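Two Days at the Repair Fair in Galness

I went to Galness for the repair fair because my friend Natália Figueiredo had been asking me to come for years, and this time I had no excuse left. The fair is held in the old rope works beside the harbor. The building is very long and very narrow, and you walk it from one end to the other like a street. I write this report mostly for the members of our own small repair evening at home, who asked me to bring back ideas. I am sorry it became longer than I promised.

The bus from the station stops in front of the fish market, and from there you follow the wall. I arrived on the morning of 23 September 2021 with a broken umbrella, a small radio of my father and a coat with a torn lining. Natália had told me to bring things, because a visitor who brings nothing only looks at the backs of other people. She was right about this. With the radio under my arm I was invited to sit down at three different tables before I had even found the coffee.

At the entrance you write your name on a card and the name of the object under it. The card hangs on a string around the object, not around you. My coat was therefore called by my name for two days, and I was called "the radio." The entrance is free, and you pay for spare parts only. There is a long list of the parts on the wall, with the prices written by hand. A zipper slider was cheap. A lamp cord was more expensive than I expected, and I think in our town we could buy them better.

The first third of the hall belongs to textiles. Here I spent most of the first day. Albertina Mota runs the darning table, and she has strong opinions about thread. She does not like a thread which is thicker than the cloth, she does not like a knot at all, and she does not like when people apologize for their stitches. I sat beside a young man who was repairing the elbow of a green sweater in yellow wool, and she made him take it out two times. He did not seem to mind it. The third time she touched the elbow with her thumb, said nothing and went to the next person.

My coat lining took the whole morning. The tear was along the armhole, and it was an old one, so the edges had become soft like the edge of an old banknote. Albertina showed me how to put a strip of thin cotton behind it before sewing. It sounds simple, but I had always tried to pull the two edges together, and of course every time I lifted my arm they opened again. I have kept a piece of the same cotton to show at our next meeting.

Behind the textiles are the chairs. I had not known that so many people own a chair with a broken seat. Eliécer Mosquera teaches cane weaving there, with the cane lying in long tubs of water, and the floor around him is always a little wet. He works standing, and he talks to the chair more than to the pupils. You need patience for this, and the fingers hurt after. I tried one corner for half an hour and then gave the place to a lady who had come by ferry with two kitchen chairs and who was, I think, not pleased that I had been sitting there.

Lunch is served in the yard under a roof of canvas. There was fish soup with potatoes, dark bread, and a cake with plums. I ate with a group of men who repair church clocks. They spoke among themselves in a dialect that I followed only by half, but when I asked about one word they explained it to me with great care and also drew it on the tablecloth, which was of paper. It was the word for the small wooden wedge which holds a pendulum in transport. I did not find this word in my dictionary later.

In the afternoon it rained, and everybody moved inside, so the hall became loud. I used this time to look at how the tables are organized, which was the real question from our group. Each table has one person who knows, one person who learns and one who only writes the cards. The writing person is changed every two hours. I think this is a very good rule. At our evenings the one who writes is always the same, and she never learns to repair anything, and last June she told us so.

Small parts are another matter where we could learn. At home we keep everything in jam jars, and to find one screw you must empty the jar on the table. In Galness most of the tables use flat boxes with a lid which one can see through, divided into little rooms. You look from above and you know at once what is there and what is missing. They carry them under the arm like books and lay them down wherever the work is.

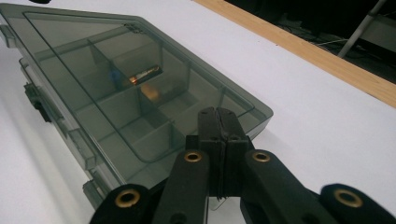 Closed parts box with a single battery in one of the compartments.

The clock and radio section is directly at the windows on the harbor side. Two brothers, Wálter and Eusebio Huamán, have it since the beginning of the fair. Wálter is for clocks and Eusebio is for radios, but they look into each other's work all the time and disagree in a friendly way. When I put down my father's radio, it was Wálter who opened it, although it was not his subject, and Eusebio let him do it and then told him what he had done wrong.

The radio is a Hollik, a model for the kitchen, with a handle and one large knob. My father listened to the weather on it for the greater part of his life. For a long time it gave only a low hum. I had been to a shop with it, where they offered me 10 for the case, as decoration, and I took it home again. Eusebio listened to the hum with his head lowered, for quite long, and then asked if it had stood near a stove. It had. He said that a kitchen is bad for a radio, because of the fat in the air, and that he could smell what we used to eat. He cleaned the knob from inside with a small brush and replaced one part, for which I paid 3. After this there was a voice in it, far away, reading something about ships.

I will admit that I had to go outside for a few minutes. When I came back they had already begun with a toaster, and my radio stood at the side with its card.

The second day was less cold and much fuller. Somebody at the door told me that over 90 objects had been written in before eleven, and I believe it, as the line went along the wall until the fish market. I had nothing left to repair except the umbrella, and there was no table for umbrellas. This surprised me in a town with so much rain. Natália says that there was one in the earlier years, run by a retired man from the ferry company, and that after he moved away they did not find another. The umbrella came home with me as it was.

So I had time for the talks. They are given in the former office upstairs, where there are 100 seats and a stove. I heard two of them. The first was on leather, and it was too long, but I learned that one should never dry a wet shoe on newspaper with fresh print if the leather is light. The second was by a woman from the firm Toprak, which makes glue for bookbinders. I expected an advertisement, and for the first ten minutes it was one. Then she put away her papers and showed how to bring a loose page back into a book with a strip of paper and very little paste, and the whole room leaned forward. I wrote it all down, and I will copy the page for those who are interested.

There is also a market in the yard on the second day. I bought beeswax, four old thimbles and a second-hand Trekier backpack of which only the buckle was broken. Natália found a buckle for it in the spare parts inside, and we changed it while sitting on the harbor wall. The backpack then carried the radio home.

Some remarks for practical use, for those who want to go next year. Take the early bus, because the later one is full and the driver does not accept large objects. The guest house above the bakery is clean and simple, but the work there starts in the night and you will hear it. Bring a lamp with you if you have weak eyes, as the middle of the hall is dark in the afternoon, and the people with places at the windows do not give them up. For the chairs you must write your name in the evening before. The coffee is better at the textile end than at the harbor end.

For our own evenings I would like to propose that we begin with the cards on strings and with changing the person who writes. Both cost nothing. The boxes we can discuss. I know that some of us are fond of the jars, and I do not want to take away anybody's jar.

On the way back the train was half empty. I put the radio on the little table at the window and tried it, very low, but between the hills there was no reception. At home it stands now in the bedroom, away from the stove, and it gives the weather every morning at six.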